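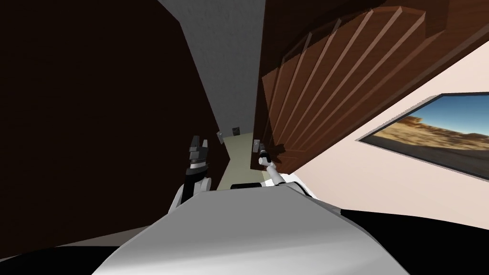
Thread: Parallel gripper or narrow tip for door tasks in sim?

kristof_h
Running the Troltano two-arm model through hallway and door scenes. I'm comparing the parallel gripper against the narrow tip. Over 943 episodes the parallel one lost the handle more often. Is anyone else seeing this, or is it my contact settings?

mulder_l
Probably the settings. What is your finger friction? The default in the Rudon controller is too low for handles.

kristof_h
Default. I'll raise it and rerun tonight.

tdegraaf
I disagree with mulder_l. I raised friction last August and got 30 more grasps out of 510, and half of those were the fingers sticking to the door panel. The narrow tip still did better for me near the frame.

mulder_l
Then your collision mesh is bad. Don't blame the gripper for that.

tdegraaf
Mesh is the stock one. Same as his.

stijnvd
Check the head camera too. If the view is rolled as far over as in the hallway shot up top, a depth crop tuned on level views will be off. I'd fix that before comparing any hardware.

kristof_h
Roll is on purpose, it's part of the randomization. But I did tune the crop on level views. Will redo both grippers with the same seeds and post the numbers.

mulder_l
Post the friction value with them.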